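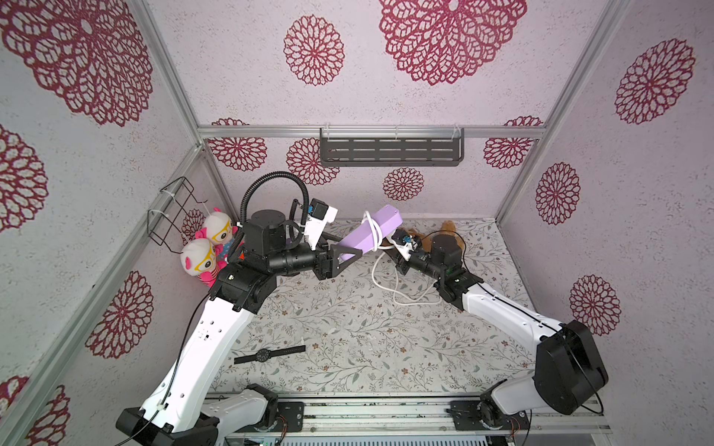

How Do You Teach a Robot to Tidy a Cable?

How did you learn to tie your shoes? Somebody probably showed you. Maybe they even put their hands over yours and moved your fingers through the loops. Robots can learn in a very similar way!

At the Dradus robot lab in Skollham, people teach robot arms by steering them. The person holds a pair of controllers, one for each hand. Move your left hand, and the left robot arm moves too. Squeeze, and the gripper closes. It's a bit like working a puppet, except the puppet has motors instead of strings (and it never gets the giggles).

While the person steers, a computer saves everything. It saves how far each joint bends, how wide the gripper is open and what the cameras can see. One full turn at the job, from start to finish, is called a demonstration. The Dradus team wanted 844 demonstrations of their cable job before letting the computer start to learn.
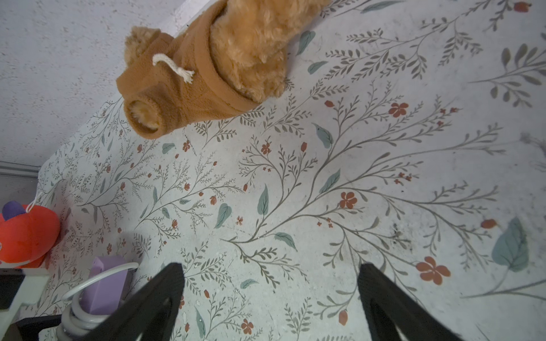
Why so many? Cables are wiggly! A block stays the same shape when you pick it up, but a cable can flop, twist and curl a new way every single time. If the robot only ever saw one kind of curl, it would be lost when it met another. So the teachers change things between turns. They move the toys, turn the box a little or lay the cable somewhere new.

The robot needs good eyes for this, too. A camera near the gripper travels along with the arm, so it gets a close look at whatever the fingers are reaching for. Another camera stays still and watches both arms together. The computer learns to match the pictures with the moves – when things look like this, the arms should go like that.

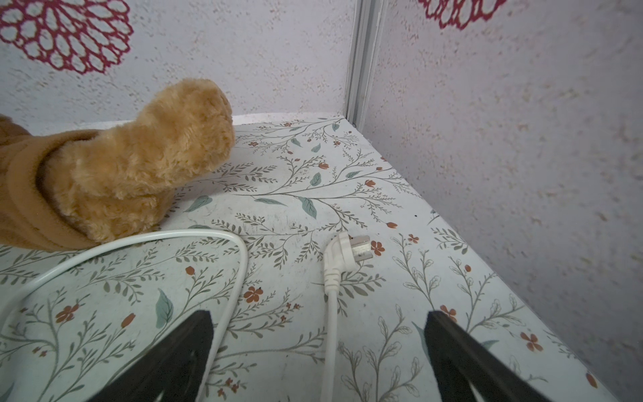

A white plug and its cord, seen from near the robot's gripper fingers.

Try it yourself! You need 2 people, a phone charging cable that isn't plugged in and a small box. One of you is the robot and closes your eyes. The other gently holds the robot's wrists and guides both hands to wrap the cable around the box. Do it 4 times, moving the box each time. Then let go and see if the robot can do it alone, eyes open!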